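# Let the towel robot tell us it missed

I love the folding cell at Flunside. I've spent more afternoons than I should admit leaning on the rail, watching a Chambi arm go after one towel corner at a time, and I still get a little thrill when a fold comes down square. So take this as a fan's complaint.

In November the cell ran 134 towels overnight and logged every one of them as folded. Four were not. The fingers had closed on air, the arm had swept across the table as if it were carrying cloth, and the software wrote "done" and called for the next step. The morning crew found the last one bunched up against the stack guide, with the guide bent and the arm still pushing on it.

A terry corner is a wonderful little problem, by the way!
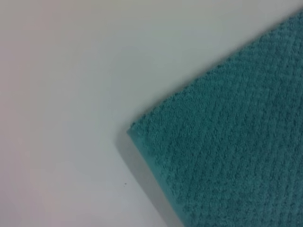

Most of the talk afterward was about grip. Softer pads, longer fingers, a slower approach - all good ideas, and I'd happily try every one. But missing a corner is a small fault. The big one is that the arm had no way to find out it had missed. It checked that its fingers reached the commanded width and took that as proof of a towel. Fingers reach that width beautifully with nothing between them.

I think every grasp should have to earn its next move. Close, lift 30 millimeters, look again. If the corner is still lying on the table, stop and say so. The wrist camera is already there, and the lift costs very little on a job that runs all night while we sleep.

Then put a real limit on how hard the arm may push during the sweep. It's a towel! Any serious resistance means something is wrong, and I'd want the arm to quit long before the guide bends, let alone before somebody's hand is in the way.
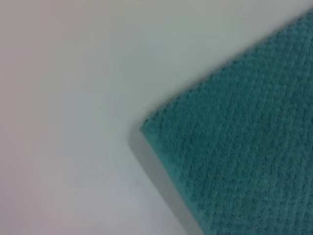
Gresaletti disagreed with me when I posted a first version of this: a cell that stops at every doubt gets its checks switched off within a month, and the operators at Flallmont had done exactly that.

I take the point, and I'd answer it with retries. Let the arm try the corner again, twice if it likes, and log each miss where the morning crew can read it. I would be thrilled to open that log and see a long list of misses, each with its time and its table position. We could learn so much from it.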